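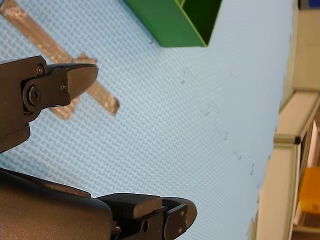 Wanda Cieślak wanted to know why the arm had let go, and she wanted to know before lunch.

I told her I'd love to know too! I had been up since five with Gumidus (that's our arm, two fingers and one wrist and more charm than any machine on the Timitz floor) and I had watched it drop the same little brass cup over and over, always on the way to the green box, always with the fingers springing wide open as if somebody had shouted at it.

"It's the pads," she said. "Sperling pads wear out."

"I changed the pads."

"Then it's the cup."

It wasn't the cup. I had tried the cup, a cork, a hairbrush and my own left glove, and Gumidus had flung its fingers apart over every one of them. The glove flew. It was a wonderful throw, if you ignore the part where the arm was supposed to be holding on, and I did ignore it for a second or two, until it sank in that next month this thing would be handing hot tea to people in bed.

That's the trouble with a gripper that opens. Everybody at Timitz worries about the squeeze. We had a whole binder on the squeeze! Force limits, finger traps, the big red button on its yellow post. The binder had one paragraph about letting go, and it said that when in doubt, the fingers should open, for safety.

I read that paragraph aloud, twice, and Wanda put down her coffee.

"When in doubt," she said. "What's it in doubt about?"

So we went through the log together, shoulder to shoulder, 2,000 lines of it, and I have to say it was the best morning I'd had since February. Grip fine, grip fine, wrist fine, grip fine, and then at line 169 a tiny little word I had scrolled past all night: *stale*. The wrist had asked the fingers how hard they were holding, and the answer it got back was an old one. It had been repeated, same number to the last digit. Gumidus noticed (clever Gumidus!), decided it couldn't trust its own hand, and did exactly what the binder told it to do.

"Cable," said Wanda.

"Cable," I said, already under the table.

The Allska connector looked perfect. I wiggled it and the fingers jumped. I held it still and they stayed put, and I lay there on the concrete holding a plug between two fingers of my own and laughing like a fool.

We could have swapped the cable and been done by noon. Wanda wouldn't have it. She swapped the cable, yes, and then she took the binder and a pen and crossed out the paragraph, and we argued for the rest of the day over what a hand should do when it can't feel what it's holding. Stop moving, she said. Keep the last grip and call for someone. What if the last grip is on a wrist, I said. She chewed the pen.

By six we had filled both sides of the page, and Gumidus was still holding the cup.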